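Laundry folding

Folding is the last stage of doing the washing, and I'll admit it's the one I put off longest. In short, it's the business of turning clean clothes into shapes that stack, and every household I've ever stayed in has its own rules (and will defend them over a cuppa).

Most methods come down to halves and thirds. A T-shirt usually gets its sides brought in behind, then goes up from the hem in two or three turns. My mum taught me the half fold, sleeve to sleeve, and I used it for 18 years before I tried anything else. Towels are folded in thirds lengthwise if your linen cupboard is narrow like mine. Fitted sheets are a separate sport – you tuck the corners into each other and hope!

Then there's filing, where everything stands upright in the drawer so you can see the colours at a glance. I love it for socks and singlets, less so for jumpers, which slump. Heavy knits do better lying flat. Rolling is the traveller's favourite, and fair enough, it's brilliant in a backpack, though linen comes out looking like a road map.

A flat surface at waist height makes the whole job easier on your back. The bed works too, but you'll be leaning over all arvo.

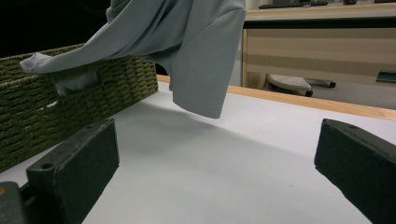
Oleksandra Pasichnyk

Creases are mostly decided before you start folding. Give each piece a good shake by the shoulders and smooth it with your palm as you go. Shirts with collars I button at the top and at the third button down, then fold face down. Anything silky goes on a hanger at my place, because it slides off every pile I've ever built.

See also: Ironing; Clothes line; Linen cupboard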